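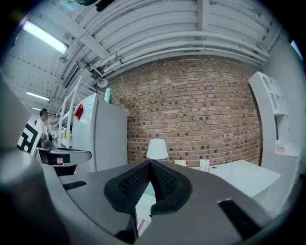

What is meant by teaching a robot by demonstration?

Teaching by demonstration is a way of giving a robot a skill by recording a person carrying out the task, either by moving the robot or a matching tool by hand, or by steering the robot from a distance. The recordings are then used to train a control program that chooses the robot's movements from what its cameras and other sensors report.

Overview

Teaching by demonstration, also called programming by demonstration or learning from demonstration, is a branch of robotics concerned with passing on manual skills without writing out each movement in code. It is applied chiefly to work that is easy for a person to show and hard to put into rules, such as folding cloth, loading a dishwasher or placing goods on a shelf. The person giving the demonstration is usually called the demonstrator or operator. A single recorded attempt at a task is called an episode or a demonstration, and the trained control program is called a policy.

The methods in use differ mainly in what the demonstrator holds or touches. Three are common: guiding the robot's own arm, steering it by remote control, and working with a hand-held gripper when no robot is present.

Guiding by hand

In hand guiding, or kinaesthetic teaching, the demonstrator takes hold of the arm and moves it through the task while the joint positions are stored. The motors are set to offer little resistance and to carry the weight of the arm. The method has long been used in industry for painting and welding, where a path learnt once can be repeated many times.

Its advantage is that every recorded position is one the robot can reach. Its chief weakness is that the demonstrator's hands and body often enter the view of the cameras, so that the pictures stored during teaching differ from those the robot will see when it works alone. Guiding two arms at the same time is also tiring and tends to produce uneven movement.

Remote control

In remote control, or teleoperation, the operator stands or sits apart from the robot and directs it through another device. This may be a joystick, a virtual reality controller, or a smaller arm with the same arrangement of joints, known as a leader arm. The robot that copies it is called the follower.

Because the robot itself performs the task, its camera views and joint readings can be used directly for training. Delay between the operator's movement and that of the robot must be kept short. Many systems give the operator little or no sense of touch, and beginners commonly grip too hard or press objects into the table. The robot must also be moved to each place where recordings are wanted, which limits the variety of rooms and objects that can be covered.

Hand-held grippers

A hand-held gripper is a tool with fingers like those of the robot, which the demonstrator opens and closes directly. A camera fixed to the tool records the fingers and the space in front of them, often through a wide-angle lens. The path of the tool is worked out afterwards from the video, sometimes with the help of a motion sensor in the camera. Square printed markers, known as fiducial markers, may be attached to the moving parts so that software can measure how far the fingers are open.

The method allows recording in kitchens, workshops and offices without moving a robot. It also preserves much of the natural speed of human work. Against this, a person can reach positions or make turns that the robot's arm cannot follow, and such episodes have to be found and removed. Tracking may fail where the camera faces a blank wall or is moved very quickly.

Recording practice

A project generally begins with a written task sheet giving the starting arrangement, the point at which the task is complete, and the faults that make an episode unusable. Operators are asked to vary the position of objects between attempts and to avoid long pauses.

The Gridmont household collection, prepared under Anisa Hidayat and Azlan Wibisono, is one record of such work. It holds 2,289 episodes made with hand-held grippers, of which 1,896 were kept after checking. The remainder were set aside for lost tracking, dropped objects or unfinished tasks. The collection covers 4 tasks, and new operators complete a practice period before their episodes are accepted. Sekar Goh, who drew up its task sheet, later revised the instructions on pauses after finding that the trained policy tended to stop above an object before grasping it.

Training and limits

The simplest form of training is behaviour cloning, in which the policy learns to give the movement that the demonstrator made in a similar situation. Small errors can build up and carry the robot into situations that no demonstration covered. One remedy is to let an operator take over when the robot begins to fail and to add the correction to the training material.

The quality of a policy depends heavily on the quality and range of its recordings. Demonstrators who use different strategies for one task may confuse a simple learning method, while recordings from a single room often lead to poor results elsewhere.

See also

Behaviour cloning
Fiducial marker
Leader and follower arms
Teleoperation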